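Esel, our two-armed paper cell
Gallery, February 2021

We rebuilt Esel over the break and I'm so pleased with how tidy it came up! Hwa-young Baek redid the mounting plates and torqued all the base bolts, and I got the fun job (cables).

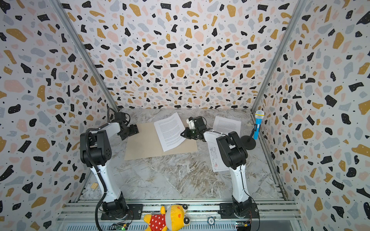 The right arm used to drift after 324 cycles. New belt tension, fresh zero on all the joints, and it's now within 4 mm at the far corner. Rozália Vondráček wrote the homing routine, and it's a beauty.

Grease goes in every 99 hours, left arm first.

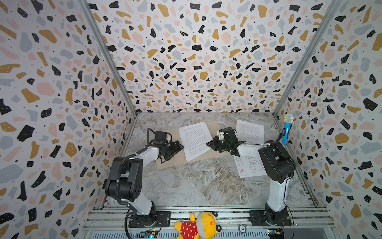 Cable checks come next, and we do them with the arms reaching in over the bench. On the left arm the corrugated conduit runs along the elbow, so that's my first stop for rubbing. Then I follow the wires down to the little boards under the mounting plates and give each plug a gentle push. Takes 7 minutes!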